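Garment Folding Participants, Knitwear Session Series
Aselero Textile Care Studies
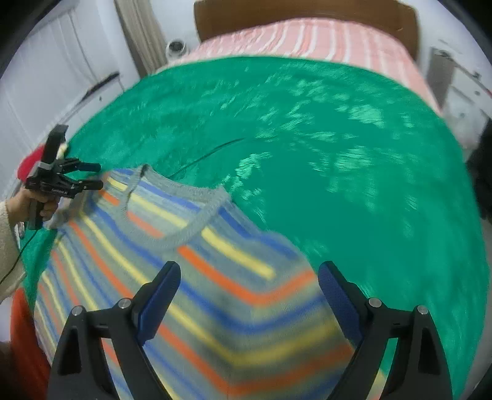

Striped knit sweater spread on a bed, collar open.

Aselero is seeking adults to take part in a paid study of how people fold, stack and store knitted clothing at home. The work covers sweaters, cardigans and heavy knit tops. Sessions run through January at the Clivel building, second floor, in a room set up as a bedroom with a bed, a dresser and open shelving.

What participants do

Each participant attends 2 sessions of 151 minutes, including breaks. A session consists of 20 garments, handled one at a time. For each garment the participant will:

Take the item from the basket and spread it on the bed, front side up.
Straighten the body and sleeves and open out the collar.
Fold the item by the method printed on the session card, or by the participant's own method where the card is blank.
Place the folded item on the shelf or in the drawer marked on the card.
Wait for the recorder to note the folded width and height before starting the next item.

Striped and ribbed knits make up most of the set. Stripes are used as a reference for alignment: on a finished fold, the bands on the front should run level from one side to the other. Bands that slant or bend at the middle of the body are logged as a skewed fold. The item is not refolded unless the card calls for it. Collars are to lie flat with no part tucked under.

Speed is recorded but does not affect payment. Participants should work at the pace they would use at home.

Requirements

Age 18 or over.
Able to stand for 20 minutes at a time and to reach across a double bed.
Able to follow short written instructions in English.
No known allergy to wool, mohair or unscented laundry detergent.
No rings, bracelets or watches during sessions. Loose threads catch easily.
Folding experience is not required. People who have worked in retail, laundry or dry cleaning may apply and should say so on the form. They are placed in a separate group.

Payment

$360 for both sessions, paid by bank transfer after the second. Participants who complete only the first session receive half. Travel costs are not covered. Parking behind the Clivel building is free after 5 p.m.; enter from the Suria Street side.

Recording and data

Hands, garments and the bed surface are recorded on video. Faces are not needed for the study and are removed where they appear. Participants may withdraw at any time before the second session ends and ask for their recordings to be deleted.

How to apply

Request the application form from Elba Garrido, participant coordinator, at the Aselero front desk or by phone during office hours. State your preferred time of day (morning, afternoon or evening) and your usual way of storing sweaters: folded flat, rolled or on hangers. Questions about fibers and detergents go to Kaan Değirmenci in the garment room.

Applicants will be contacted whether or not a place is available.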